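Prüfliste vor Einlass – Rap-Abend im Brullitz, großer Raum
Stand: 25.10.2019, Durchgang nachmittags, F. Engström
Veranstalter: Purnico Booking. Technik: Cornstead Verleih. Headliner: Araújo + DJ

Zeichen: ok / offen / Mangel. Kommentar bitte immer dazu, auch wenn ok. Letztes Mal im April standen nur Haken drin, damit kann keiner was anfangen.

1. Zugänge und Rettungswege
Haupteingang, beide Flügel – ok. Rechter schleift, geht aber ganz auf.
Notausgang Hofseite – Mangel. Zwei Cases von Cornstead standen davor. Weggeschoben 16 Uhr, vor Einlass nochmal schauen!
Notausgang Bühne links – ok
Fluchtwegschilder – ok bis auf das über der Garderobe, flackert. Leuchtmittel bestellt.
Zugelassen 156 Personen inkl. Crew und Gästeliste. Purnico hat wieder mehr auf der Liste als abgesprochen, Zähler an der Tür muss von Anfang an laufen.

2. Bühne
Podeste verriegelt – ok, alle von Hand geprüft
Vorderkante weiß abgeklebt – offen. Klebeband reicht nur bis zur Mitte. Araújo springt gern runter, also bitte komplett.
Treppe rechts, Geländer – ok
Monitore vorne – ok, aber Kabel vom linken liegt quer im Laufweg. Matte drüber.
Nebelmaschine – Testlauf gemacht, Brandmelder Bühne nach Plan abgeschaltet, Brandwache ab 19 Uhr zugesagt. Schriftlich hab ich das noch nicht!!

3. Strom und Licht
Verteiler hinter der Bühne – ok, Prüfplakette gültig
FI-Test – ok, alle ausgelöst
DJ-Pult eigene Leitung – offen. Hängt momentan mit am Licht. Cornstead steckt um, sagen sie.
Traverse, Sicherungsseile – eins fehlt am zweiten Scheinwerfer von links. Mangel. Ohne Seil bleibt der unten, keine Diskussion.
Saallicht Notschalter an der Bar – ok, Beschriftung fehlt immer noch

4. Ton
Limiter eingestellt und verplombt – ok
Messpunkt am Mischpult – ok
Gehörschutz an der Bar – eine Packung noch, reicht nicht. Nachkaufen 14 Euro.
Funkmikros – Akkus geladen, zwei Ersatz. Beim Soundcheck Aussetzer auf dem zweiten, Kanal gewechselt, danach gut. 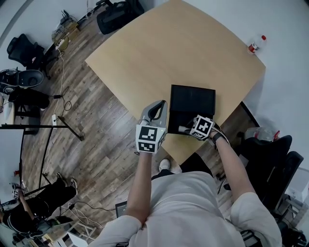
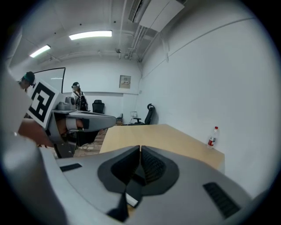

Kleine Flasche mit rotem Deckel, beide Male auf dem hellen Tisch.

5. Backstage und Garderobe
Tür von innen ohne Schlüssel zu öffnen – ok
Feuerlöscher – ok, hing aber hinter Jacken. Haken versetzen.
Mehrfachstecker – Mangel, zwei hintereinander gesteckt. Einer raus, sofort erledigt.
Wasserkocher weg von der Vorhangseite – ok
Glas auf die Bühne: nein. Steht so im Vertrag mit Purnico, trotzdem dem Support nochmal sagen.
Erste-Hilfe-Kasten – Pflaster fast leer, Kühlkompressen sind da

6. Publikumsbereich
Boden vor der Bühne – ok, eine Kante im Belag nachgeklebt
Absperrgitter – ok, stehen fest. Graben ist schmal, Security muss durchkommen. 20 cm nach vorne gerückt.
Merchstand – offen. Tisch ragt in den Gang, muss näher an die Wand. Shirts und Platten bitte nicht davor stapeln.
Toiletten – ok, Licht Herren geht wieder
Raucherbereich Hof – Aschenbecher fehlen, Ausgang nicht mit Stühlen blockiern

7. Personal
Einweisung Security 18:30 am Eingang, alle
Funkgeräte – ok, Kanal wie immer
Ersthelfer heute: ich, plus eine Person an der Bar (Name kommt noch)
Durchsage bei Abbruch liegt am Mischpult. DJ weiß bescheid, Araújo noch nicht.

Offen bis Einlass
Sicherungsseil Scheinwerfer
Klebeband Bühnenkante
DJ-Pult umstecken
Merchtisch rücken
Brandwache schriftlich
Gehörschutz

Freigabe erst wenn die sechs Punkte oben abgezeichnet sind. Bin bis 18 Uhr im Haus, danach am Eingang.
Frøydis Engström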